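Wednesday, bench notes, rubber bands again

Tipped the big Zeltport bag out at last and started on the sorting. 136 bands on the label, and I've no plans to check. The point is to stop everyone rummaging in the drawer for a blue one and coming up with a knot of everything (me included, last week, three times).

Colours are all over the place. There's red, orange, purple, yellow and blue, and we've got baskets in orange, green and blue, so the two lists don't match up and never will unless somebody orders more. I put a note to Piret about it in October and then forgot to chase. For now yellow goes in green. It sounds daft but it's easy enough to remember once you've done it a few times, and the yellow ones are the ones we reach for most when bundling the Krūmiņa sample cards.

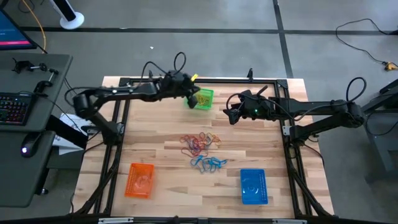
Domenica thinks we should sort by width and forget colour altogether, seeing as a thin red and a fat red are no use for the same job. Fair point! I did have a go at that on the corner of the bench before lunch and gave up after 20 minutes, mainly as half of them look the same width until you stretch them. Maybe a second pass, once the colours are done.

Other things while I remember:

The mesh baskets are much better than the old Umeo tubs. You can see what's in them from the side and the dust falls through. The bands do catch in the holes a bit if you push them down, so just drop them in.

Blue ones twist up on themselves worse than the rest, no idea why. I've stopped untwisting them, life's too short - they come straight when you use them.

Chucked 2 that had gone brittle. If you find one that's cracked when you bend it, bin it, don't put it back for the next person.
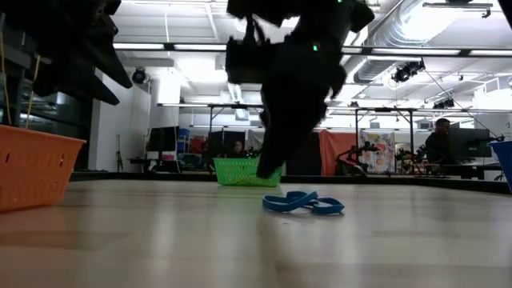
Where do the odd ones go, the ones that are no proper colour? In the Milley tin on the shelf, till there are enough of them to be worth a basket.

Still to do: labels for the baskets, ask Aušra if she wants the purples for her cable bundles, and find the lid of that tin.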